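I got to Plevine at six in the morning with a coffee the size of my head, because that's when the first shift starts and I'd promised I would see the whole thing. Plevine makes wooden parts for other people's furniture. Drawer fronts, chair backs, the little pegs you lose when you move apartments. For most of its life the place ran on hands, and the last job on the floor to be done that way was sorting and packing the small stuff.

That changed in October, when two robot arms went in at the end of the finishing line. I'd come to find out what happened to the people who used to stand there.

Well, they're still there! The packing crew was 18 people before and it's 18 now, though hardly anyone does what they did last year. Eugénie Caron packed pegs and brackets for 14 years (she can still tell you the weight of a full carton by lifting one corner) and these days she spends most of her shift teaching. She picks up a hand-held gripper, squeezes, moves a part from the tray to the box, lets go, and does it over again. The arms learn from what she does.

"My sister thinks I drive a robot," she told me. "I tell her it's more like showing a teenager how to load the dishwasher."

She let me try. The gripper is heavier than it looks and my wrist was complaining inside ten minutes. You stop thinking about your fingers and start thinking about two black pads and the gap between them, and whether you're coming in straight. I kept coming in crooked. Eugénie was very nice about it, but my attempts got thrown out, every last one, and I can't say I blame her.

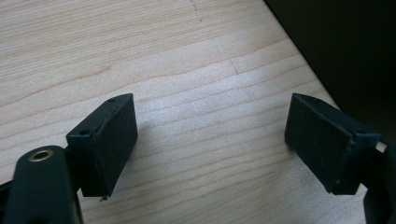 ## The part where people got mad

It wasn't all smooth. The arms came from Narnska, and the first plan had the teaching done off-site by Narnska's own folks, working from a parts list. The crew found out from a flyer in the break room. You can imagine how lunch went that day.

What turned it around was a bracket, part number 449, which has a lip on one side that catches on everything. The off-site team couldn't get the arms to pack it without jamming. Eugénie asked for a turn, tipped her wrist the way she always had, and the jams mostly quit. After that the teaching moved to the shop floor, and so did a raise — a small one, she'd like me to mention.

There are things people miss. You used to be able to talk all shift long, and now the teaching takes enough attention that the talk comes in bits. One of the younger guys left for Leblanc across the river, where they still pack by hand, and he says he's happier. Others like that their shoulders don't ache at night. Eugénie's do, a little, just in a different spot.

I asked her what happens when the arms have learned every part in the building. She shrugged and pointed at a pallet by the loading door, new samples from Bekmont, all of them curved.

"Ask me when they stop changing the chairs," she said, and went back to her tray.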